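Planning Around the Pegs

Most grasp planners treat an object as a lump with a center. Feed them a mug or a box and the answer is good enough. Feed them a rod with smaller rods growing out of it at several angles, and the weak assumptions show up fast.

Pendedeo, a small software firm in Ladlow, has spent the past year on that second kind of object. Its planner, Geroleo, takes in views from a wrist camera, fits cylinders to what it sees, and stores the result as a graph. Each dowel is an edge with a radius and a length. Each joint is a node. The planner then searches for finger poses that close on one edge without touching the others.

The fitting step is where most of the effort went. A cylinder seen close up gives strong outlines along its sides and almost nothing along its axis, so early versions found the direction of a peg well and its length badly. The current version looks for the cut end as a separate feature. A flat circle seen at an angle is an ellipse, and the ratio of its axes gives a second estimate of tilt. When the two estimates disagree by more than 6 degrees, the planner drops the peg from the model and asks for another view.

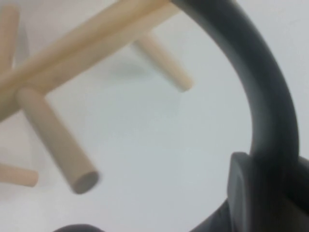
Focus is the other problem. At wrist range the depth of field is short, and an outline a few centimeters behind the focal plane spreads over many pixels. Geroleo carries the width of that blur as an uncertainty on the edge position. A soft peg is still an obstacle – it just gets a thicker safety margin until a sharper view arrives.

The test set holds 3080 planned grasps. In 2112 of them the first plan passed the collision check with no extra view. Another 174 were rejected outright, mostly where two pegs overlapped along the line of sight and were merged into one long cylinder. The rest needed at least one more camera move.

Pendedeo runs its regression tests on Ghaffari, an in-house replay tool that feeds logged frames and joint angles back through the planner. A change to the fitting code that shifts any stored peg axis is held until someone has looked at the overlay. Work on the merged-cylinder fault is due to ship in June, with a split test based on shading along the rod.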